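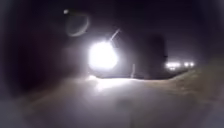 Sleeping badly on the late shift

Tarek Ghoneim gets home at 4 in the morning and is rarely asleep before six. He has worked nights at the Angelovski bakery in Kostgate for most of his adult life, loading trays and later running the ovens, and he says the work was never the hard part. The hard part is the walk upstairs afterward, when the house is quiet and his head is still going.

"I used to lie there and do the orders over again," he says. "Rye, white, rolls. Then the garbage truck came and that was it for the day."

Night work has always been common in Kostgate. The bakery starts its dough after dark, the Elteo laundry washes hospital linen until dawn, and the bus depot at Surgate never fully closes. What has changed is that people talk about the sleep they lose. The bakery now has a monthly meeting on it, held in the canteen before the shift, with coffee served only in the first half hour.

Most of what gets passed around there is simple. Eat something small before bed, and leave the big meal for when you wake up. Keep the bedroom cool. Put the phone in another room. Ghoneim hung a wool blanket over his window years ago and has since replaced it with a proper blind, but he kept the blanket up as well — it muffles the school run.

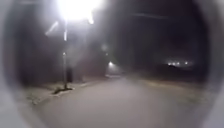 Should a night worker switch back to normal hours on days off?

Most of the bakers settle on a halfway point. They go to bed at two or three in the morning on their free nights and get up before noon, so they see their families without having to start over when the week begins. A full switch leaves many of them groggy for the first shift back.

Ghoneim tried the full switch when his daughters were small. He would stay up all day after his last shift, fall asleep over dinner and wake at midnight with nothing to do. He painted the hallway twice that winter. These days he naps for 20 minutes after lunch on his first day off and leaves it at that.

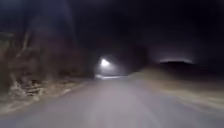
The other people in the house

Families carry part of the schedule. Ghoneim's wife moved the washing machine to the basement, and the girls learned to close doors by the handle. Visitors still ring the bell at ten in the morning. There is a card taped over it now, written by the younger daughter, asking people to come back after two.

His shifts change in June, when the bakery moves the first dough to an earlier hour. He expects to be home by one. The blind is staying where it is, and so is the blanket.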